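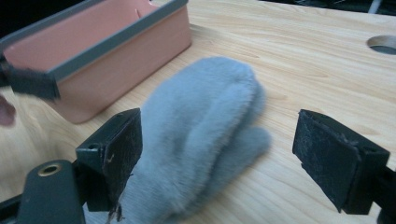 Putting winter mittens away without them going flat or losing one

Posted by Kisness, April 5, 2020

Every January I buy the same fluffy mittens again and it's getting silly. By the time I dig last year's out, the fluff is squashed and there's only ever one of each. I've got a spare plastic basin and a bit of table to sort on, but no lids and not much cupboard. Do you wash first? Do you fold them? Mine are the soft brushed sort, and a couple have threads coming loose at the cuff (do I snip those or not?).

Stiditura
12 replies

Wash first, always! Cool water, a drop of wool wash, then lay them flat on a towel with the thumb out to the side so it doesn't dry crumpled. Don't snip the threads, pull them through to the inside with a blunt needle and knot them. Then I put both of a pair next to each other on the table by the basin and don't store anything until I've got the two together. Single ones go back on the hall shelf.
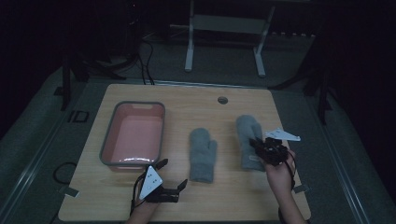 Pidby
207 replies

Freezer bag, squeeze the air out, done. Mine have been fine.

Taşdemir
25 replies

I wouldn't squeeze the air out of fluffy ones, that's how they go flat. A loose cotton bag is better, and one peg per pair. Give them a shake when you get them out and they perk up a bit.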